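Housing Basics, Unit 3: Water in the Home
Handout, Pindale Adult Evening Course
Updated 2020-05-24

Bring this sheet to the next class along with your February reading.

3.1 Where water comes in

Cold water enters through the main shutoff valve. In older Pindale row houses the valve is usually under the front stairs. In the Jerham apartments there is one valve per floor, and the building manager has the key. Find yours before you need it.

A tank heater should be drained once a year to clear sediment. Turn off the power or gas first and let the tank cool.

3.2 Hard water

Hard water carries dissolved calcium and magnesium. When it dries or is heated, it leaves scale. Signs include white crust on faucets, soap that will not lather, and a kettle that takes longer to boil. Vinegar removes light scale from metal. Do not use it on marble or limestone.

3.3 Surfaces near water

Stone, composite and wood all take up water at different rates. Wood swells across the grain much more than along it. Check the joints first.

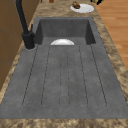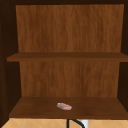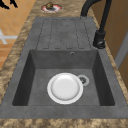
Kitchen sinks with built-in drainboards, and an open wooden cabinet.

3.4 Finding a slow leak

Read the meter at night, use no water, and read it again in the morning. If the number has changed, water is going somewhere. Put food coloring in the toilet tank and wait 16 minutes without flushing. Color in the bowl means a worn flapper.

Worked problem: a household loses 3000 gallons in 2 months. Find the yearly loss.
3000 x 6 = 18,000 gallons

3.5 For next time

Draw a plan of your home and mark every shutoff you can find. Read Unit 4, Drains and Vents, up to the section on traps.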